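Tavstead Moves to Restrict Balcony Smoking in Shared Buildings

Residents of apartment buildings in Tavstead will need written consent from their building's owners' body to smoke on a balcony under a local law adopted by the town council in March. The measure passed with a majority of 4 votes after a lengthy evening session.

The law applies to tobacco, herbal products and legally prescribed cannabis when smoked. Vaporized medication is exempt. A first breach will attract a written warning, and later breaches a fine of $114.

Council received 1,466 written submissions during the consultation period, the largest response to any local law in its present term. Many came from tenants in the older blocks near the harbour, where balconies are stacked closely and windows open directly above one another.

"The complaints we receive are seldom about principle," said Councillor Samah Sqalli, who moved the motion. "They concern a child's bedroom, or washing that has to be done again. Residents asked for a rule they could point to."

Opponents argued that the law would fall hardest on patients. Iddrisu Amegashie, who was prescribed cannabis for nerve pain, told the session that consent could be refused without reasons and that there was no right of appeal. Council has since agreed to review that section after 2 years of operation.

The neighbouring municipality of Wulbridge considered a similar proposal and set it aside, preferring mediation between households. Its program is run by Arvo Kokkonen, a former housing officer, who reports that most disputes over smoke and cooking odours are settled at the first meeting.
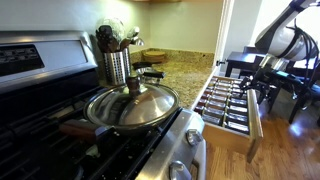

A covered frying pan on a gas range.

Enforcement in Tavstead will rest with the existing bylaw officers, and no new positions have been funded. Eetu Valtonen, the town's manager of community standards, said officers would respond to complaints and would not patrol residential buildings.

Application forms for consent are available at the civic centre. Owners' bodies have until September to adopt a written policy.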